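Simulated cell checks before release to hardware: proposed rule
Forum: Automation Practice / Standards

clutcombe_cell
Our site proposes that no pick program be released to hardware until it has passed in the simulated cell.

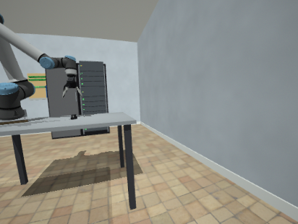 The draft requires 80 consecutive simulated cycles without a contact fault, and a signed record kept with the program. Comments are invited before the text is fixed.

nirnby_qa
We support the record. We do not support the cycle count. Repeating one object pose 80 times demonstrates very little. The rule should require varied poses, including some close to the table edge.

vlachou38
Agreed on poses. Please also state the minimum clearance between open fingers and object at the approach point. Our procedure has fixed it at 38 mm since March.

panville_integration
I must disagree with a fixed clearance. It depends on the gripper and should be set in the cell risk assessment. A single number will be copied into cells where it is wrong.

vlachou38
Then the draft should say who sets it and where it is written down.

clutcombe_cell
Accepted. Section 2 will refer to the risk assessment, and the cycles will be divided among 8 poses. The count remains at 80.

nirnby_qa
Our objection to the count stands. Kindly note it in the revision history.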